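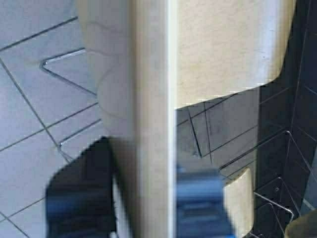

Riquelme, Sunday, October 9, 2022

Automation at the Stisum workshop refers to the use of gripper robots at a small parts-handling site in Riquelme. The site is run by Jurerley, a contract firm that sorts and racks molded goods for other companies. The work takes place over tiled surfaces, with cream-colored pieces and wire racks close together. The robots use two-fingered grippers.

Before the change, all racking was done by hand in two shifts. The first robot was installed in December of the previous year, and the workshop now has four. They run on a control program called Borura, which staff can adjust from a screen beside each station.

No jobs were cut when the robots came in, but the jobs changed. Five workers moved from racking to station duty. They set up the grippers, clear jams and check finished racks. Lifting has gone down, and the late shift is shorter. Some workers have said the new duty is easier on the back but harder on the attention, as one person may watch two stations at once.

Pay was a point of dispute. Station duty was at first paid at the old racking rate, and a higher rate was agreed after two months of talks. Training is given during paid hours. Pieces with unusual curves are still racked by hand when a gripper cannot hold them securely.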